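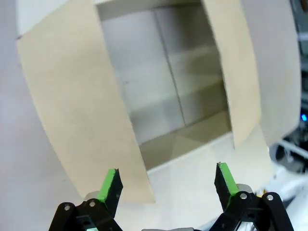
Jarmila Kollár からは、本節の草稿に対し、教示の速さを操作者の判断に任せると、模倣する側のモデルは動作の速さと動作の目的を区別できなくなる、との指摘を受けた。著者らはこの指摘に部分的に同意する。速さを完全に固定した予備実験では、操作者が箱のふたに触れる直前の小さなためらいが記録から消え、学習後のロボットはふたを強く押しすぎる傾向を示した。そのため本研究では、速さの上限だけを決め、下限は設けないことにした。

4.2 段ボール箱を対象とした教示の手順

本節では、Cloltine データセットのうち、段ボール箱を扱う作業の教示方法について述べる。教示の方法は二つある。一つは、人がロボットの腕を直接持って動かす方法であり、以下では直接教示と呼ぶ。もう一つは、操作者が離れた位置から手元の装置 Vrabec を動かし、その動きをロボットに伝える方法であり、以下では遠隔教示と呼ぶ。どちらの方法でも、関節角度、グリッパの開き幅、手首カメラの映像を同じ時刻の基準で記録する。記録と同期には Watemex を用いた。

収集は5月に開始した。除外する前の教示の数は 3722 回であり、このうち箱の開閉に関する教示を本節の分析の対象とする。操作者は全員、開始前に 20 分の練習を行った。練習の時間は教示の数に含めていない。

箱の作業を選んだ理由は、ふたの動きが毎回すこしずつ異なるからである。段ボールのふたは折り目のくせによって戻る力が変わり、同じ型の箱であっても、開閉をくり返すうちに折り目はやわらかくなる。剛体の部品を穴に入れる作業とくらべると、目標の位置を数値で先に与えることがむずかしい。この性質は、教示による学習の利点を調べるうえで都合がよい。

手順は次のとおりである。まず、箱を台の上に置き、グリッパの指を開いた状態で箱の手前に待機させる。次に、操作者は手首カメラの映像を見ながら指をふたの縁に近づける。図5に、待機の姿勢で手首カメラから見た箱を示す。箱の中は空であり、左右のふたが開いている。この視点では二本の指が画面の下の両側に入るので、操作者は指先と箱の縁との間隔を映像だけで見積もることができる。指先の内側は明るい緑色であり、段ボールの色との区別は容易である。一方、奥行きの見積もりには誤差が残る。とくに手前の壁の上端は細い帯のように見えるだけであり、初心の操作者は指を早く下ろしすぎることが多かった。

図5 待機の姿勢における手首カメラからの視点（本節の冒頭に掲載）。

直接教示では、この奥行きの問題はほとんど起こらない。操作者は腕を手で持ち、箱を自分の目で見ているからである。しかし、別の問題が生じる。操作者の手や上半身が手首カメラの視野に入ると、モデルが人の体を作業の手がかりとして学習するおそれがある。また、腕を持つ手の力が力覚センサの値に加わるため、接触の検出に用いるしきい値を遠隔教示と共通にすることはできない。

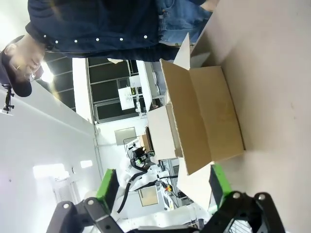

直接教示の記録と遠隔教示の記録を、一つの学習データとして混ぜてもよいか。位置の軌道は混ぜてもよいが、力の記録は別に扱う必要がある。

この方針の根拠を、以下にもうすこし詳しく述べる。位置の軌道については、接触の前の区間を時間方向に正規化して比較したところ、二つの方法の差は、同じ方法の中での操作者どうしの差より小さかった。ただし、これは熟練した操作者の場合である。力の記録については、直接教示の値に操作者の手の力が含まれるため、補正を行っても十分に一致しなかった。したがって、力を入力とするモデルの学習には遠隔教示の記録だけを使用した。

人の映りこみについては、二つの扱いを比較した。第一の扱いでは、人が映った区間をすべて除外する。第二の扱いでは、区間は残し、人の領域を灰色で覆う。第一の扱いは単純であるが、人が箱の上に身をかがめる場面は箱の位置を直すときに多く、その前後にはふたの状態が変わる重要な部分が含まれる。これを除外すると、ふたが半分開いた状態の例が不足する。第二の扱いでは例の不足は起こらないが、覆った領域の境界がふたの縁と重なることがある。本研究では第二の扱いを採用し、境界が縁と重なった区間だけを手作業で除いた。

除外の判定は Leandro Huenchumán と第一著者が別々に行い、判定が一致しなかった区間は二人で映像を見直して決めた。はじめの判定の一致率は約 79 パーセントであった。一致しなかった区間の多くは、指がふたに触れたかどうかを映像から決めにくいものであった。この点は、指先に触覚の装置を付ければ改善できると考えられるが、指の厚さが増え、せまいすき間に入りにくくなるという欠点もある。

大型の箱では、一本の腕だけで教示を行うことはむずかしい。箱が動かないように押さえる役割と、ふたやテープの部分に働きかける役割が必要になるためである。そこで、箱をはさんで二本の腕を向かい合わせる配置を用いた（図6）。遠隔教示では、押さえる側の腕の動きを先に記録し、それを再生しながら、もう一方の腕の動きを教示することも試みた。しかし、この方法では押さえる側が箱のずれに応じて動くことができない。最終的には、二本の腕を同時に操作する方法にそろえた。

図6 大型の箱に対する配置。幅の広い茶色のテープが上の面を横切っている。手前のグリッパの指は箱の上にあり、向かい側のグリッパの指先は箱の奥の側に接している。 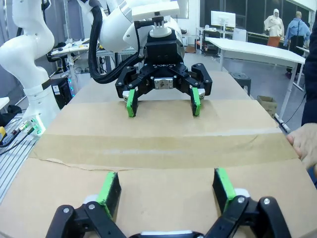
Borasach 工科大学 知能機械学科 遠隔教示研究班

同時操作では、操作者の負担が問題になる。左右の手に異なる役割を与えるため、一方の手に注意を向けると、他方の手の動きが止まりやすい。記録を調べると、押さえる側の腕が長く静止し、その間に押しつける力だけがゆっくり増加する例が見られた。操作者はこの増加に気づいていないことが多い。対策として、Vrabec の画面に左右の力を棒の長さで表示し、上限に近づくと色が変わるようにした。表示を加えた後は、箱の面がへこむことによる中断が減少した。

操作の交代についても規則を定めた。大型の箱では、続けて 6 回の教示を行った操作者は必ず交代する。この回数は、疲労の自己申告と軌道の乱れの両方を見て決めたものであり、小型の箱には適用していない。交代のとき、次の操作者は前の操作者の記録を見ない。前の動きをまねることにより、軌道の多様さが失われるのを避けるためである。

なお、教示が成功したかどうかの判定は、操作者本人には行わせなかった。予備の収集では、操作者が自分の小さな失敗を成功と記録する例と、反対に、問題のない動作を失敗と記録する例の両方があったからである。判定の基準は、ふたの最終的な角度と、箱の位置のずれの二つである。失敗と判定された教示も削除せず、別の標識を付けて保存した。失敗の記録の利用については、次節で回復動作の学習と合わせて述べる。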